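Navley Head Rig Kit – build it at your own bench

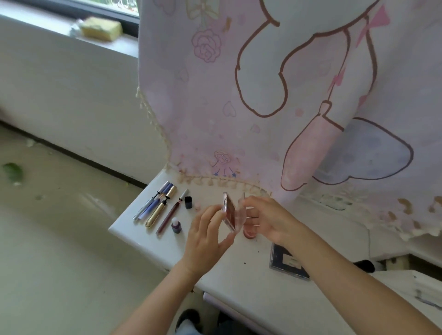 Navley is a head-worn camera mount for recording hand tasks, the small fiddly ones you want your robot arm to learn later. Opening compacts, capping pens, sorting a drawer. You wear it, you do the job at a normal desk, it records what your hands do. Comes as a kit. You put it together yourself, one evening if the printer behaves.

Designed by Rosário Salgado in the back half of a shared workshop, tested on whatever was on the desk that day. Version two now. The first one pinched behind the ears, sorry to everybody who bought that.

What's in the box
Headband, adjustable, with foam already glued
Tilt bracket in two halves, printed
Cornum camera board with lens fitted
Ribbon cable, 300 mm
Belt pack shell for the battery
Bag of M3 screws and nuts, a couple of spares in there
Hex key
Printed sheet with the wiring

Not in the box
Battery. Any USB power bank that fits the shell. Memory card. Small Phillips screwdriver. Patience for the ribbon connector.

Specs
Weight on the head: 270 g with cable
Recording: 30 frames per second
Tilt: 12 click positions, lock screw on the left
Power: USB-C, from the belt pack
Software: Govow logger, runs on the laptop, free download with the kit

Building it
Bracket first, then the camera board, then the cable. Do not do the cable first, you will have to take it out again. Blue side of the ribbon faces the lens. Screws go in finger tight until all of them are started, then a quarter turn each. It's plastic – it will crack if you lean on it.

Foam pads can be moved. Pull slowly from one corner. They stick again once, maybe twice.

Setting the angle
Sit how you really sit. Hands where the work is, look at the job, and click the tilt down until both hands are in the picture with some desk on every side. Most people start too high and get a lovely recording of the wall. Check on the laptop before you start a long session, not after.

Small shiny or clear things are the hard part. Transparent lids pick up window light, and the edges come and go as you turn them. Leave exposure on manual in Govow and set it with the object in your hand. Auto will hunt every time a sleeve goes past. Daylight from the side is fine, desk lamp straight above is worse then you'd think.

Leave the desk as it is, by the way. A bit of clutter is good for training and tidy desks make for fussy robots.

Does it work with my arm?
The kit only records. Files come out as plain video plus a timestamp list, so anything that reads those is fine. We use it with the Gouveia desktop arm and there's an import script for that one in the download. Other arms – you'll be writing your own, it's short.

Known problems
Fan noise on the audio track, just mute it. Cable catches on high chair backs, clip it to your collar. Glasses wearers need the long bracket, pick it at checkout, same price.

Shipping
Packed on Monday, out the door same day if the label printer is alive. Next batch of camera boards lands in December. Orders untill then come from what's on the shelf, and when that's gone the button goes gray.

Spare brackets, foam and cables are sold seperately on the parts page. Print files for the bracket are on there too if you'd rather make your own.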